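Notebook > Cell Work > Perforated Bed

Print this page | E-mail this page

Friday, in the cell
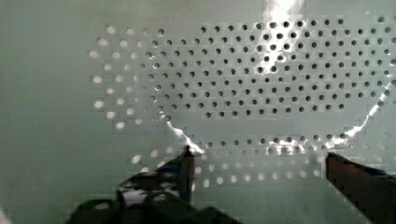
Morning: fingers and wrist

Started at the wrist with the arm locked out. The two fingers on this gripper don't match and are not supposed to. The left one is slender and comes to a point, and it does the work of getting under or against the margin of the film. The right one is broader, with a squared tip, and it mostly holds. Every time I come back to this machine after a few weeks on others I have to remind myself that a centered grip on a solid part tells me very little about where the left tip will land on film.

Pulled both fingers and wiped the mounting faces. There was a fine gray paste behind the left one, dust and whatever comes off the dowels. Cleaned it out with a lint-free wipe and alcohol, let it dry, and put the finger back with the same screws. Torqued in two passes, snug first and then final. The right side was clean.

Tip runout on the left after refitting: 9 hundredths of a millimeter off the taught line. Before I took it apart it was 21. I had been planning to shim, and I left the shims in the drawer.

The jaw stroke feels normal by hand. No notch anywhere in the travel. Greased the slide with the thin stuff, one small bead per side, cycled it until the excess came out, wiped that off. The last person to do this used far too much and it had crept along the underside of the body. That may be where the paste came from.

Vacuum bed

The bed holes are staggered, which makes them a nuisance to plug in straight rows. I use the old blanking strips with the offset pins and work from the back edge forward. Zone valves tested one at a time, with the film off and a blanking mat on:

Zone A - pulls down, holds, no complaint.
Zone B - pulls down, holds.
Zone C - slow. Reaches level, then drifts when the pump idles.
Zone D - pulls down, holds.

Chased zone C for the better part of an hour. Fittings were fine under soap. The tube was fine. The leak was at the manifold, where the blanking plug had been put in with no tape on the thread, or with tape that had since gone. Took it out, cleaned the thread, two and a half turns of tape, back in. Drift gone over a five-minute hold. I wrote the zone letter and the word "plug" on the manifold cover in paint pen so whoever gets this next can start in the right place.

Bed filter was due. The element looked passable from the outside and was packed on the inside fold. Swapped it. One spare remains on the shelf and I have put in a request for more through Lubis, who are slow but at least send the right ones.

Set level is now 69 percent of pump maximum. It had been at 88, and I can't find any note of who raised it or why. My guess is that somebody turned it up to cover for zone C. At 88 the film clamps down hard enough that the fingertip drags along it, and the edge lift turns into an edge scrape. At 69 the lift routine got under the margin cleanly on the test pieces. I would like to see it stay there for a full week before calling it settled.

Re-teach, edge approach

Clear film on a perforated bed is awkward to see, for me and for the wrist camera. What shows is mostly glare. The flat part of the sheet all but disappears and the margin gives itself away as a bright crinkled line, wherever the light happens to catch it. The vision routine on this cell looks for that line and ignores the rest. It's a reasonable approach as long as the lights stay where they were when the thing was trained.

They had not. The side light had dropped on its bracket. Raised it to the scribe mark, tightened the clamp, and added a witness line across the joint. If it moves again there will be proof.

Then the approach points. I taught three: one above the margin, one at contact, one a short way past contact for the lift. Speed down to crawl between the second and third. Left tip up against the line of the edge, stop, read the force, back off, repeat. The contact force threshold had been set high for the same reason as the vacuum, I suspect, so I lowered it until it tripped on touch without tripping on the wrist's own noise. That took more tries than I'd like to admit in writing.

One thing to keep in mind for next time. When the sheet is laid with slack in it, the margin curves, and the contact point depends on which part of the curve the routine picks. I have told it to take the longest continuous run of bright edge. The glare streaks further up over the open holes can be longer than the edge itself and will fool it. The search window now stops short of that area. The window is saved under the cell name plus "short", next to the old one, which I have not deleted.

Camera stream

The wrist feed is compressed far too hard. Holes near the bottom smear into soft blotches and the gripper comes up as blocks. It makes no difference to the edge search, which runs on the uncompressed side, but it's what we all look at on the monitor when something goes wrong. Checked the encoder page in the controller. The bitrate cap is in there as a fixed value with a comment from the Gondomik commissioning: "temporary, network". I left it alone today. Changing it means a restart of the vision service, and I did not want two changes in one afternoon with only one test run left to judge them by.

Wiped the lens cover. Checked the cable where it bends behind the wrist flange. The outer jacket has a shine on it where it rubs but no cut. Added a spiral wrap over that length and re-tied the loop a bit longer so that the full roll of joint six does not pull it tight.

Afternoon

Yusri Liew came by after lunch with the change sheet from Kastenia. They want the bed masked differently for the narrower film, with more of the middle left solid. I said masking is fine so long as it's done with the thin adhesive stock, well burnished, and that the search window has to be checked again each time the mask changes. He asked whether the left finger could be made blunter, as he had marks on two sheets from last month. I showed him the old vacuum value and the new one. He is going to look at the sheets from next week before anybody orders a new finger. We also talked about the Closgate cell, which has the same gripper body and may well have the same paste behind its fingers. He'll ask for a slot on it in May.

Ran the cycle at quarter speed with the door interlock tested first. Interlock good, e-stop good, light tower good apart from the amber segment, which flickers. Ran at half. Ran at full.

Two faults in the full-speed run, both the same: edge found, contact timed out. In both cases the sheet had been laid by hand and sat further back than the fixture stops would have put it. With the sheet against the stops I could not make it fault again. I'm recording them as loading faults and leaving the timeout as it is. Somebody will want to lengthen the timeout. I would prefer they fix the stops, which have worn enough on the left to let a corner ride up.

Parameters as left:

Vacuum level: 69
Left tip offset: 9 hundredths, uncorrected
Contact threshold: new value, in the backup
Search window: "short"
Approach speed: crawl between points two and three
Encoder: unchanged

Backup taken to the controller and to the stick in the cabinet door. The stick is nearly full of old backups with no labels. I opened a few and they were all from before the present gripper, so I moved them into a folder called "previous" and left them there.

Still open

Replace the left fixture stop. Order as a pair.
Amber segment on the light tower.
Encoder bitrate, on a day with nothing else going on.
Recheck zone C after a weekend at rest.
Ask who raised the vacuum, if only to find out what they were seeing at the time.

Tools back by half past four. The small torque driver is due for calibration and its sticker has come off, so I've tagged it and taken the other one. The hex key for the finger screws lives in the lid of the gripper case from now on. I spent ten minutes this morning looking for it in the wrong drawer.

2 comments | 9 shares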